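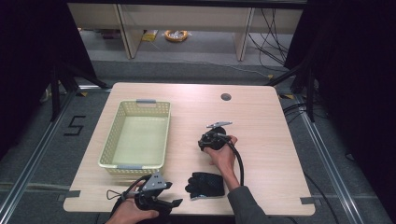 Figure 2. A recording station, with both hand-held grippers gripped, the basket empty and a mesh glove lying on the tabletop.

4.2 House rules for a recording station

I should say up front that I'm a bit of a bore about rules. When Anselmo Villanueva and I started writing the Sillo guidelines we had one page, and most of it was about charging. The version we froze on 28/01/2020 is longer, and this section goes through the parts that people argued with us about.

The first is what we call the resting start. Before a take begins, the operator holds both grippers at the table and keeps them still until the recording is running. It sounds fussy (I've been told so, at length!) but takes that begin with the hands already on the move were a pain to line up afterwards, and we threw out far too many of them in November. The Flokska team let people start however they liked and trimmed the files later. We tried that as well and went back.

The second is cables. Our rule says that a gripper cable may lie on the tabletop but must never pass between the gripper and the object being handled. Figure 2 has a cable running off to the right and over towards the near edge, which I'm happy with. Stinov goes further and wants every cable clipped to the sleeve. I wore mine like that for a whole afternoon and kept tugging my own wrist about, so clipping stays optional with us.

Then there's loose kit, and here I have to own up. The text of the rule is "only task objects on the surface", and a glove is not a task object in a basket task. We went back and forth on whether to ban gloves from the table outright – Anselmo was for it, I was against – and settled on a softer wording: anything left on the surface gets written in the log before the take starts. Of the 70 logs we checked, 8 had no entry at all in that field, so the wording clearly needs more work.

Tabletops are to be fixed down. Tape at the front corners is fine for light objects like a plastic basket, and we ask for it to be looked at whenever the task changes. For anything heavy we'd want proper clamps, and the Betancur checklist has a good page on those which I won't repeat.

Last, station numbers. Each station gets its number on the floor, in tape, big enough to read while standing up. I'd have put it on the table myself, but boards get swapped between stations and the carpet doesn't – so the floor it is. The same number goes at the top of the log, and a log without one is sent back to whoever filled it in.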